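Home Projects Notebook Procedures Log in
Reading time: 3 min

Wundholm notebook, simulation bench
2026-01-31

Working through the Breltier motion rules, draft kept since September, against the house exterior set. Purpose today is the section on starting pose and head view only. Contact rules are left for a later entry.

Rule 4 as it stands: no base motion until both grippers can be seen from the head view and their clearance to the nearest fixed geometry has been read from the simulator and logged. "Seen" was never defined. I am proposing that it means the full gripper from wrist band to tip, on both arms, in the same view. A gripper that can only be inferred from joint angles does not count.

Rule 5: the operator records the horizon angle of the head view before the first command. A tilted view is permitted. An unrecorded tilt is a fault, and the run is set aside. Operators correct for tilt by habit and then give directions in picture terms, so "up" ends up in the log meaning forward along the ground. All directions go in the log in the base coordinate system.
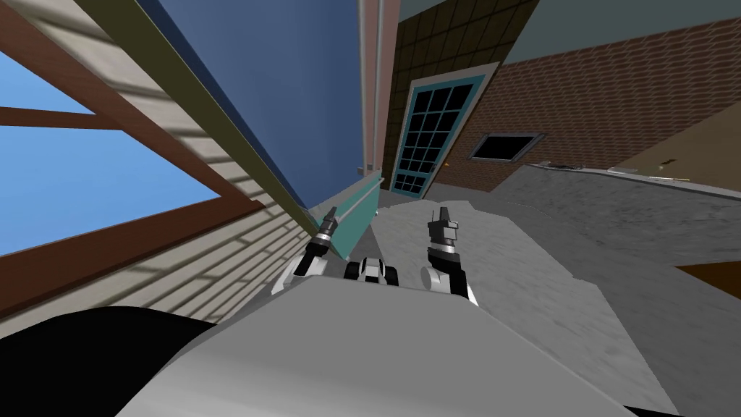 Sjögren disagrees with rule 5 and wants a hard limit on tilt instead of a record of it, on the grounds that a number in a log is read by the next person only after something has gone wrong. Sjögren would also have the run refuse to start past the limit, with no override for the operator.

Noted. My objection is that a hard limit hides the mounting error it is supposed to catch. People will level the view in software and carry on. I would accept a limit if the raw angle is still written out. Left open.

Clearance. The left arm sets the figure in this set, on account of the teal ledge by the blue wall panel. The right arm has open ground ahead of it and is not the constraint. Draft wording asked for a single clearance value per run. Changed to one value per arm, with the name of the surface it was measured to. Minimum at the start pose is 190 mm to any fixed surface, measured from the gripper tip. Below that, the arm is retracted first and the base stays locked.

The 190 applies to simulation as well. We had a long argument over whether a simulated wall deserves a margin. Settled on yes: the logs get replayed on hardware, and nobody edits the margin back in afterwards.
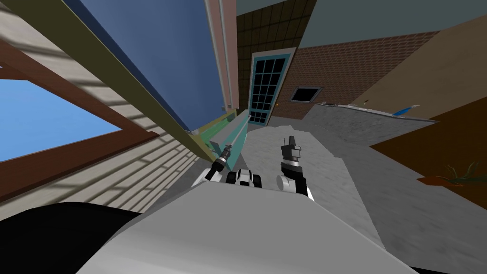

Fig. 2. Head view, simulated. Both grippers in view, left one toward the turquoise ledge.

Loose objects. Rule 7 says small items on ledges and counters are to be treated as fixed unless the task names them. The blue object on the concrete ledge is a fair case. It is not named in the task, so it is an obstacle and gets a keep-out volume like any wall. Same for the potted plant on the brown floor. Keep-out for a plant is drawn around the leaves as well as the pot. The Grelter importer draws it around the pot only, so this has to be fixed by hand for now. Ticket 697 covers it.

Glass. Door panes are solid for planning purposes, whatever the renderer does with them. The check is to query the collision mesh at the door before the first run in a new set. Do not rely on the visual mesh. Window openings get the same query, and an opening with sky behind it is still a no-reach zone.

Record keeping. Each run sheet now carries:
- scene name and revision
- horizon angle, raw
- clearance, left arm and right arm, with surface
- objects named in the task
- overrides, with initials

Run 213 has been written up in this format as the reference sheet. Copy that one. The older template still has the single clearance field and should be deleted from the shared folder.

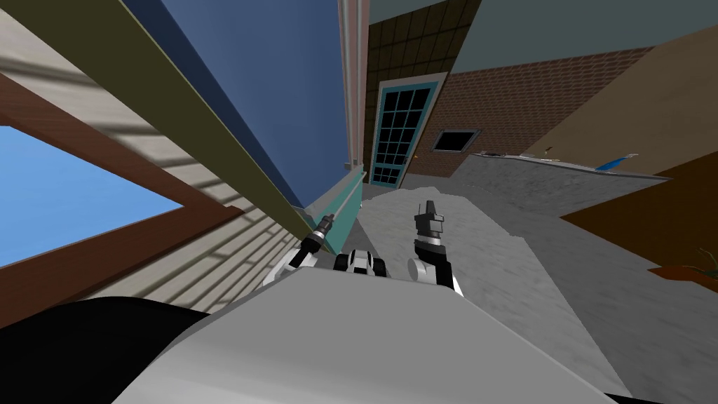 Does a run have to be repeated if the head view is re-aimed after the clearance values were taken?
Only the view-dependent entries are redone, meaning the horizon angle and the check that both grippers are seen. Clearance stands as long as neither arm nor base has moved. If either has moved, start a new sheet.

To do:
- Rewrite rule 4 with the definition of "seen".
- Put both versions of rule 5 side by side for the next review.
- Set override expiry to 3 runs. At present an override has no end date and gets carried from sheet to sheet.
- Ask for the Breltier wording on retracting an arm near a ledge. Ours says "retract" without saying along which axis. Tool axis is what I have been using.

Contact: Wundholm simulation bench | © Wundholm | Back to top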